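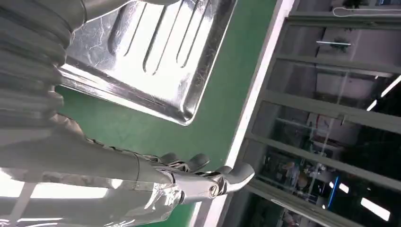
Ticket 151 – vote tracker, foreign affairs page
Opened by: Jolanta Witkowska
Status: open, waiting on Ross

May 28, 2018
Sanctions resolution still listed as "in committee". It passed the floor in April. Readers writing in, one senator's office called twice. Pls fix today.

Chie Tanabe: looking. Feed from Belteo has the right status. Our page doesnt. Cleared cache, no change.

Chie Tanabe: reran import by hand. 400 rows in, 3 rejected. All three are joint resolutions – the House and Senate versions share a title so the importer treats the second one as a duplicate and drops it.

Jolanta: so which one are we showing?

Chie: House version. The old one.

Przemysław Wróbel: same thing happened with the arms sales measure. I renamed it manually, never filed a ticket, sorry.

Chie: matching on bill number now instead of title. Sanctions page correct on staging. Roll call still blank tho, times out after 60 seconds.

Jolanta: push the status fix, roll call can wait. Added an editor's note at the top for now.

Chie: pushed. Live page shows "passed". Roll call timeout moved to Ross, he has teh server login.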